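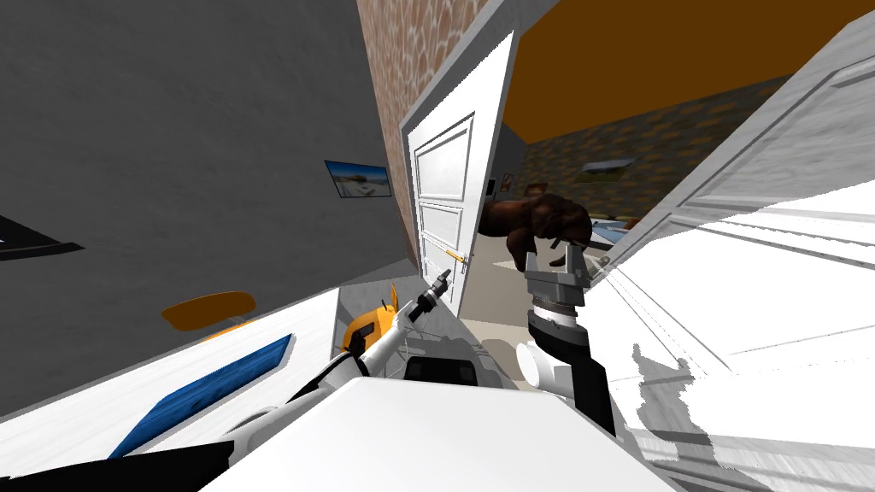
Sơn Diệp thinks I'm fussing, and that a white which has gone a bit creamy is simply a white that has settled in. I read that note twice over my tea and I do see the point, but the Stesthorpe doors went out in June a good clean white, and I'd like to understand what the oil enamel is doing in the dark.

August 21, 2019

So, back to the test boards. Batch 626 is the old oil recipe, and beside it I've put the water-based Jeltent in the same colour. Each got 2 coats, with a light rub at 300 grit in between (I ran out of the finer paper, and the shop was shut by the time I'd noticed). One set lives on the windowsill and the other in the bottom drawer under the tea towels, poor things.

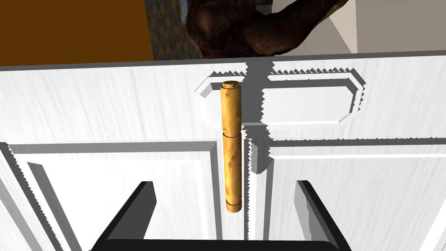 The drawer set is where the oil has shifted. Held against a fresh brush-out it's plainly warmer, a sort of weak custard, while its sister on the sill has barely moved. The Jeltent boards match each other as far as my eyes can tell, though I must say they don't level nearly as nicely – there are brush tracks all along the bevels, and I was being careful!

Next I want to try a splash of the Ilelo conditioner, 300 mL of it in a fresh tin, and see if that buys me a longer wet edge on the mouldings.

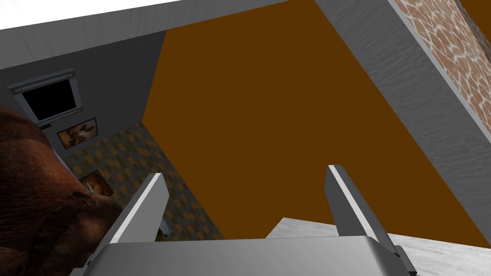 Trịnh would go easier on that, by the way: start with half, stir it slowly and leave the tin overnight, or the bubbles end up in the panels. Fair enough, half it is. I'll mix it tomorrow after lunch and put the lid on properly this time.

Still to sort out: whether a sun-bleached oil board goes creamy again once it's back in the drawer. I've swapped one over and pencilled the date on its back.

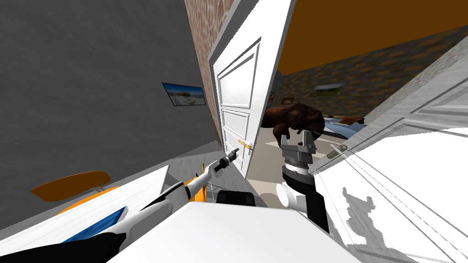
*White panelled door, standing open, with lever handle.*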